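Bretedach Two-Arm Service Kit - wrist, gripper and head mount

Sold by Stukevitz. Ships from stock. Arms not included!

What you get
Finger shims, 8 wrist band screws, torque driver, thread locker (small tube), head mount alignment file for the simulator, printed checklist. Spare finger pads are extra, see bottom of page.

Who its for
Anybody running a two-arm upper body with parallel grippers who is tired of sending the wrists back. Fits the Bravo wrist, old and new. Does not fit the Jinine wrist, different bolt circle. Please check before ordering, we get a lot of returns on this.

Set up, short version
Power off, arms parked. Pull the wrist band, check screws for wear, swap any that look chewed. Shim the fingers until they close flush. Band back on, driver set to 4, stop when it clicks. Power on and home both arms.

Then load the kitchen file in the simulator before you go near real parts. Both grippers raised, one each side of the stone island. Look at your horizon. If the room leans, the head mount roll value is off - fix that first or every reach after it will be off too.

Kitchen file, roll value not yet corrected:

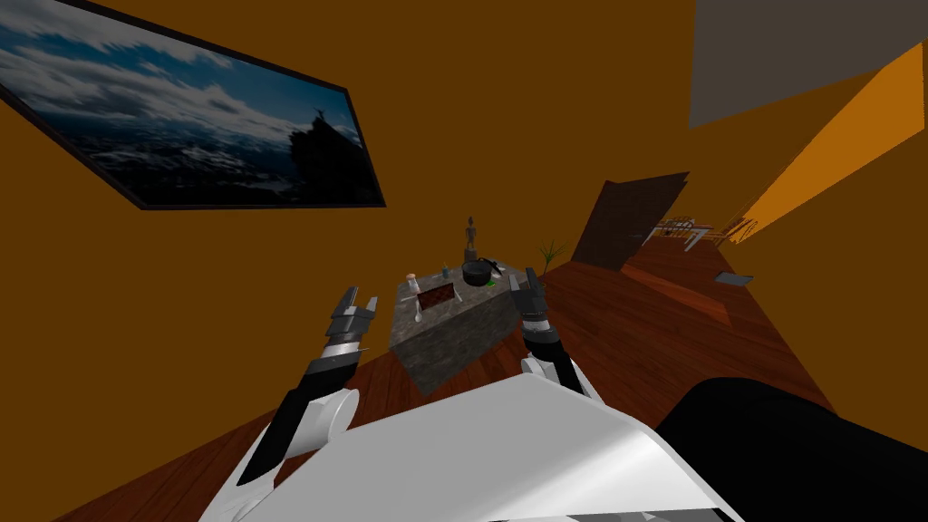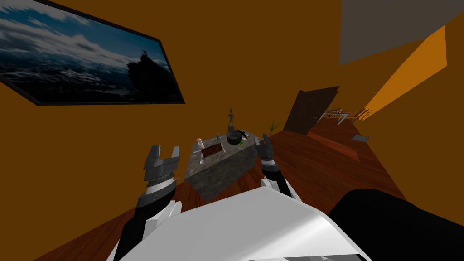
Roll is in the mount tab, second field. Change it in small steps, save, reload. Don't touch pitch untill roll is done. Zachary Turcotte wrote the alignment file and says most people overshoot on the first try, so go slow.

After roll and pitch are good, run the open/close cycle 600 times on each gripper in sim, then a short run on the real arm. Listen for clicking at the wrist. Clicking = band screw, nearly always.

Looking after it
Wipe fingers daily. Recheck band screws every 575 hours. Shims wear on the inside face, flip once then bin them. No grease on the finger slides, dry only. Keep the old roll value written down somewhere, firmware updates have been known to wipe it.

Known problems
One gripper opens slower than the other - rehome, then check cable seating at the forearm. Alignment file wont load - you are on the old simulator build, update. Driver slips - wrong bit, use the one in the kit.

New in May: checklist now in Spanish, thanks to Macarena Echevarría.

Spares
Finger pads, pair. Shim pack. Wrist band, Bravo only. Driver bit.

Questions on fit go to Ingegerd Hägglund at the parts desk, mornings are best. Have you're wrist serial ready.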